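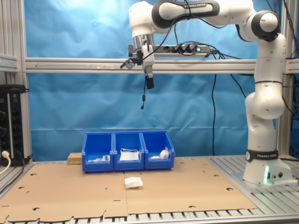

Where should the power strip go on a bench with an aluminum frame around it?
Up on the back rail, with the switch at the end you can reach without leaning over the work.

OK that's the short version for whoever is skimming. Longer one, typing fast, have to be out the door by noon.

Rostyslav Hnatiuk wrote:
> Hi all,
> We are moving the Radlow benches into the back room at Ciscombe
> on Thursday and I would like to settle the power and the tops
> before then. Right now the strips lie flat on the tables and
> everything gets tangled in them. Vitalii wants them screwed
> under the front edge. I don't like it, knees. Also, what do
> people put on the surface? The bare tops scratch and I am told
> there is no money for mats before September.
> One more thing, can we hang the cloth behind the benches again
> or does it get in the way of the cables?
> Rostyslav

Power first. We did it on the rail at Prasley and I'd do it again. Slot nuts and two small brackets per strip, get the ones that fit YOUR slot, there are two widths in the box under the stairs and they look the same till you try to tighten one. Strips with a lit switch if you can get them. You look up, it's green, it's on, done.

Under the front edge, no. Sorry Vitalii. We had it like that for one summer, and apart from knees, somebody sweeps crumbs and offcuts off the bench and guess where they go.

Cables. Everything that goes up to the rail should come down in one place, at a corner post. Velcro, not zip ties, you will be taking it apart again in a week. Leave 18 inches spare at the strip end and coil it up there, not on the table. If something moves around on the bench leave its cable more slack than you think, then tie it well back from the plug so the plug isn't what gets pulled. Loose ends that aren't plugged into anything: put them away. I know. I don't do it either.

Don't chain strips. One strip, one wall outlet or one socket on the rack unit. If you're using a rack unit write on tape what each socket feeds. The old Balogun room had 8 things on one unit and not one label and we turned off the wrong one more than once.

The tops. Cardboard, seriously. Big flattened cartons, plain brown corrugated, the thick kind. Costs nothing, goes down in ten minutes, small parts don't bounce and skate off it like they do on a bare top. Holes and slots in it don't matter much unless you're working with tiny screws, in which case put a tray down. Butt the sheets together and tape from underneath, tape on top curls up and catches your sleeve. Front edge will get raggedy whatever you do. Swap it when it gets soft. Keep anything hot off it, soldering goes on teh other bench, please.

Cloth. Hang it, it makes the room a lot less busy to look at, just run it behind the posts and keep the cables in front of it. Blue one is fine. It's going to be wrinkled, I ironed ours once and it lasted about a day. Clips along the top, some weight along the bottom hem or it blows into things whenever the door opens.

Money: Vitalii Holovko has the sheet, last I saw there was 2,659 left out of the 3,000 and brackets are cheap so I don't see a problem. Vitalii shout if thats wrong.

Can somebody bring the long hex keys Thursday, the ball end ones. Ours walked off. And who has the key to the loading door

Got to run, will read replies tonight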